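Preltetti Tabletop Cell: Maintenance and Setup Meeting
Minutes, Mar 21, 2024

Present: cell operations, maintenance, software, safety. Purchasing joined for item 4.

1. Minutes of the last meeting
Accepted with one correction. The arm was said to be "recalibrated and stable." Maintenance asked that "and stable" be struck, as no repeat check had been done at the time. Struck.

2. Gripper drift
Software reported that the gripper closes a little to one side of where it is told to, and that the new offset in the configuration file takes care of it. Maintenance did not accept this. An offset was put in last October for the same complaint and the complaint came back. If the mounting screws at the wrist are working loose, a number in a file will hide it for a few weeks and that is all.

Software's position is that the screws were checked. Maintenance asked who checked them, with which tool, and where it was written down. No entry was found in the log. The screws will be checked again with the torque wrench, and the offset set back to zero before any new measurement is taken.

3. Cables at the wrist
The black cables loop between the wrist and the gripper and then run down and away. Safety thinks the loop is too generous and will sooner or later catch on a handle. Operations said it has never happened. Safety replied that the log would not show it either way, given how little goes into the log.

A shorter loop was tried at the Wendach cell and pulled on the connector at full reach. Agreed to keep the present length, add one more clip, and inspect the connector every 30 operating hours. There was doubt in the room about whether the hours are being counted. Operations will read them off the controller.

4. Replacement fingertips
Skutholm has quoted for a set of 30 fingertips and states a life of 1,000 grasps per pair. Several present found this hard to believe. The last pair was taken off at 222 grasps with the pad lifting at one corner. Purchasing will ask what objects the figure was measured on. No order until there is an answer in writing. The Đàm pads stay on for now.

5. Setup of the table
The kitchen set is in use: colander, mug, cup, banana, ketchup bottle and the rest. Operations wants the full set out during the repeat check, on the grounds that it is the real working condition.

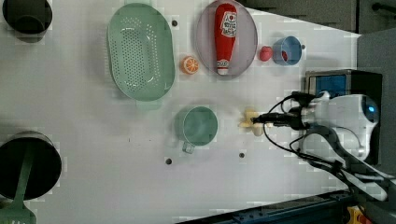

Maintenance would sooner have a bare table and one object, so that a miss can be put down to the arm and to nothing else. After some back and forth it was agreed to do both, bare table first. The holes in the tabletop can serve as fixed reference points. Software doubts they were drilled accurately enough. They will be measured before anyone relies on them.

6. Blue light on the wrist
Two people gave two different meanings for the glowing blue ring. Neither could point to a page in the manual. Software to find the page and tape a copy to the controller.

7. Actions
Maintenance: torque check, extra cable clip, measure the table holes.
Software: offset to zero, manual page.
Operations: controller hours, log entries for every intervention, including the ones that "only took a minute."
Purchasing: written reply from Skutholm.

The cell is not to be reported as fixed until the repeat check has been run twice with the same result. Software asked for its objection to the second run to be noted. Noted.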